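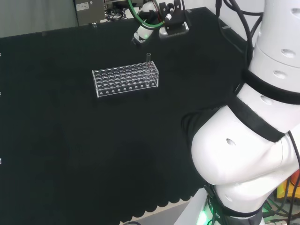
jemine

Tube and rack perception plus pick planning for the two-arm bench at Inar. Finds a clear rack, finds which holes have a tube in them, hands a grasp to whichever arm can reach it. Clear glass in clear acrylic, so most of the code is about things the depth image can't see.

Status: in daily use on our bench, not polished. API will move again before the next tag. If you're building on top of it pin a commit.

Contents

What it does
Install
Quick start
Nodes
Config
Frames and calibration
Planning
Recording and replay
Known problems
Changes
Contact

What it does

rack_pose: rack pose from the head camera, RGB only. Fits the outline of the top plate, then refines on the hole grid.
hole_state: per hole, empty / tube / unsure. Unsure is a real answer, please handle it.
tube_axis: for holes marked tube, the axis and rim height.
arm_select: picks left or right arm by reach and by what the other arm is blocking.
pick_plan: approach, close, straight lift, retreat. No regrasp.

Doesn't do: liquid level, caps, labels, tubes lying on the cloth. There was a lying-tube branch, it's dead, don't revive it without asking.

Install

Ubuntu, Python 3, a GPU for hole_state (runs on CPU, slow enough that you will hate it). The arm drivers are not in this repo, they live in ferrand. Get that building first.

git clone the repo into your workspace next to ferrand
pip install -r requirements.txt
./scripts/fetch_weights.sh
./scripts/check_env.py

check_env tells you what's missing. It does not tell you if the versions are wrong. If hole_state segfaults on load it's almost always the OpenCV build, remove the pip one and keep the system one.

Weights come from the internal share. No share access, ask Catalina.

Quick start

1. Bring up ferrand, both arms, home position.
2. jemine up --config bench.yaml
3. jemine look
4. jemine pick --hole auto --dry
5. Same thing without --dry, hand on the stop.

"look" runs perception once and prints the rack pose and the grid. You want one T where the tube is and dots everywhere else. Question marks are unsure. If you get a whole row of question marks the pose is off by a hole, see Known problems.

Start with one tube near the end of the rack, right end from the head camera. Both arms in view, rack upper middle of the table. That's the layout all the default thresholds were tuned on and the one the smoke test expects. A full rack is a harder case, don't start there and then file a bug.

Nodes

jemine_rack
in: head image, camera info
out: /rack/pose, /rack/quality
Runs at the camera rate but only publishes when the pose has been stable for 25 frames. Yes that makes it feel laggy. It was worse before.

jemine_holes
in: head image, /rack/pose
out: /rack/holes
Crops each hole, warps to a canonical view, classifies. Also looks at the strip above the top plate, where the tube sticks up. The strip is the stronger signal by far. The hole on its own is nearly useless, a glass tube in an acrylic hole looks a lot like a hole.

jemine_axis
in: head image, /rack/holes
out: /tube/axis, /tube/rim
Two edge lines and an ellipse for the rim. If the ellipse fit fails it falls back to the hole normal and the tube length from config. Flag is set in the message (rim_from_prior). Check it.

jemine_plan
in: everything above plus joint states
out: /pick/trajectory, /pick/arm
Service call only. Doesn't execute anything, ferrand does that.

Config

All in bench.yaml. The ones people touch:

rack.model
Which grid. Rows, columns, pitch, plate heights. Measure your own rack with calipers. We had racks from one order that differed enough to miss.

rack.search_roi
Region of the table to look in. Keep it tight. Far edge of our table has cables and a cabinet behind it and the outline fit loves a nice straight cabinet edge.

holes.unsure_band
Widen this if you get false T's. Do not narrow it to make the question marks go away!!

tube.length_mm
130 on our bench. Used by the fallback and by the retreat height.

grip.force_limit
Leave it. Glass.

plan.clearance_mm
25. Distance kept between the gripper body and the rack top plate during approach.

plan.other_arm
hold, park or ignore. hold keeps the idle arm where it is and plans around it. park moves it away first. ignore is for sim only and the launch file refuses it on hardware.

perception.cloth
true if there's a dark matte cloth. Changes the edge polarity, thin bright lines on dark instead of the other way round. Set it false on a bare table. Wrong value here = rack_pose finds nothing and the log says "no candidates", not very helpful, sorry.

Frames and calibration

Base frame is table, origin at the near left corner as seen from the head camera. x to the right, y away from the camera, z up. ferrand uses a differnt convention (z up also, but x away). The conversion is in frames.py and nowhere else. Do not add a second one in your own node. This has cost us two grippers' worth of fingertips already.

Head camera to arm base:

jemine calib head --arm right
jemine calib head --arm left
jemine calib check

check moves each tip to the same set of points and reports the gap. Above 2 mm, redo it. Redo it anyway if anybody has bumped the head or re-clipped the cloth with some enthusiasm. The cloth itself isn't rigid, wrinkles move, so never use it as a height reference. Table height comes from the arm touching down, see calib touch.

Thing to watch: the arm nearest the camera is big in the image. Elbow bulges into the view over the table on the right side. We mask it from joint states (mask.arm_margin_px), and if the mask is late the elbow gets read as part of the background and the outline fit wanders. Time sync matters more than accuracy here.

Planning

Approach is straight down along the tube axis. Fingers close above the top plate, never below. Lift is vertical until the bottom of the tube is above the top plate, then free motion. The rack has a second plate lower down so the tube can bind if the lift isn't straight. Rack gets dragged, tube gets stressed, bad day. lift.max_lateral_mm aborts on this.

arm_select scoring, rough order:
- can it reach with a downward gripper at all
- does the forearm cover the tube in the head camera on the way in
- is the other arm in the way
- joint limit margin

Second point is why the nearer arm often loses even for a hole on its own side. It's closer but it blinds the camera. If you want it anyway, --arm right.

Collision model: both arms as capsules, the rack as a box, table as a plane. Cables are NOT modeled. There's a loop on the upper part of the far arm and more hanging along the near one. Capsules are padded to cover for it. If you reroute cables, look at cable_pad_mm in the capsule file and be generous.

Recording and replay

jemine rec NAME
jemine replay NAME --nodes holes,axis

Records images, joint states, all jemine topics. A minute is roughly 400 MB with raw images on, so don't leave it running over lunch. --jpeg is fine for debugging, not for training hole_state, the compression eats the thin edges.

Replay is deterministic for rack and holes. axis isn't yet, random sampling in the ellipse fit, seed isn't threaded through. TODO.

Labeling is done in zillum. Export with jemine export --to zillum, label, then jemine import. Label the empty holes too. People skip them and then the classifier thinks everything is a tube.

Simulation: scene file in sim/, also zillum. Good for planner tests. Useless for perception, the glass looks like glass in a video game.

Known problems

Rack pose off by one hole. Grid is periodic so the refine step can lock one pitch over. Mostly when an arm covers one end of the rack. Workaround: park the arms, look again. Proper fix is weighting the plate corners more, half done on branch corners.

Row of holes along the front face near the base gets picked up as a grid row. Only with a low camera. We filter by height but the height comes from the pose, so, circular. Tilt the head down.

Ghost tubes. Reflections in the acrylic under overhead light, look like an extra edge pair. unsure_band catches most of them.

Indicator lights. Green glow from a gripper can reflect in the plate and shift the color normalization. Normalization is now gray-only, keep it that way.

Gripper reports closed on glass before it really is. Use the width reading, not the flag.

jemine down sometimes leaves jemine_rack running. pkill it.

Windows: no.

Changes

Since the January tag:
- hole_state retrained with the cloth
- other_arm: hold is now the default, was park
- rim_from_prior flag added
- frames.py cleaned up, old names gone, your imports will break
- removed depth input completely. It was returning the tabletop through the rack and we were spending more code ignoring it then using it
- dry run prints the chosen arm and why

Next:
- seed for axis
- corners branch
- place back into a hole. Works in sim. Not on glass yet, so not merged

Contact

Catalina Durán maintains this. Bugs in the tracker, with a recording attached please, "it missed" isn't enough to go on. Arm faults, e-stops, driver stuff go to the ferrand tracker. If you're not sure which, run the plan with --dry. Plan looks right and motion is wrong: ferrand. Plan looks wrong: here.

License: see LICENSE. Weights are not covered by it, internal use only.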